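4.2 Prise en main du kit et déroulement des essais

Le kit Stareo nous a été livré dans une mallette dont la fermeture a demandé plus de réflexion que l'assemblage de son contenu. Il comprend un outil de préhension tenu à la main, muni de deux mâchoires et d'une paire de patins souples, une caméra solidaire de l'outil, un jeu de patins de rechange et une licence logicielle d'un an. La notice promet une première démonstration exploitable en moins d'une pause-café. Kurniawati Sopacua, qui n'avait jamais touché à ce type de matériel, y est parvenue en 40 minutes, ce qui suppose une pause-café de fonctionnaire.

Nous avons retenu l'offre dite « Atelier », la seule qui donne accès aux trajectoires brutes. L'offre inférieure, « Découverte », restitue les mêmes gestes après lissage -- un lissage si généreux que toute hésitation de l'opérateur disparaît, y compris celles qui nous intéressaient. Le fabricant, interrogé sur ce point par Octavio Ledesma, a répondu par l'envoi d'un bon de réduction sur l'offre supérieure. Nous l'avons utilisé.

Le protocole reprend celui de la section 3, à ceci près que les objets n'ont pas été apportés par l'équipe. Les opérateurs devaient saisir, soulever et déplacer ce qui se trouvait déjà sur les tables d'une salle de conférence, sans rangement préalable. Chaque séance durait jusqu'à épuisement du volume de stockage, fixé par le fabricant à 200 prises pour une raison que sa documentation classe parmi les « choix d'ergonomie ». Sur l'ensemble de la campagne, nous disposons de 3,861 prises, dont 1,102 portent sur des objets à coque lisse et arrondie.
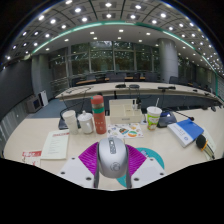

Figure 4. Prise d'une souris d'ordinateur avec l'outil Stareo, vue de la caméra solidaire.

Les patins nervurés constituent le principal argument commercial du kit, et il faut reconnaître que le fabricant n'a pas cherché à les rendre discrets. La brochure les dit capables d'épouser « toute forme du quotidien », catégorie dont elle ne fournit pas la liste. La souris de la figure 4 en est un cas d'école : coque brillante, flancs arrondis, peu de surfaces planes offertes aux mâchoires. Les patins magenta s'évasent de part et d'autre de l'objet, ce qui présente pour l'annotation un avantage que la brochure oublie de vanter : leur teinte tranche nettement avec le gris argenté de la coque et le beige pâle de la table. La segmentation des doigts a donc été confiée à un simple seuillage de couleur, corrigé à la main lorsque le seuil emportait un objet voisin. Le thermos rouge corail posé plus loin sur la même table figure parmi les candidats sérieux à ce genre de confusion.

L'étiquetage a été assuré par Iara Farías et Endang Simanjuntak, en double aveugle, selon trois classes : prise franche, prise reprise, prise abandonnée. Les désaccords se concentrent sur la deuxième. Faut-il appeler reprise un resserrement des mâchoires sans perte de contact ? Le manuel Stareo répond oui à la page du calibrage et non à celle du dépannage. Nous avons suivi la page du calibrage, mieux imprimée.

Reste la question du champ visuel. La caméra embrasse très large, si bien qu'une prise sur le plateau de la table enregistre aussi les fenêtres, les dossiers de chaises et les éclairages encastrés du plafond. Les modèles entraînés sur l'image entière ont appris quelque chose du plafond ; nous ignorons encore quoi. Un recadrage sur la moitié basse a été appliqué à toutes les séances avant l'entraînement, et les poids obtenus sans recadrage sont conservés à titre de comparaison pour la section 5.

Quant au service après-vente, sollicité deux fois, il s'est montré courtois et prompt. La première demande concernait une vis manquante. La seconde concernait la vis envoyée en réponse à la première, d'un diamètre supérieur.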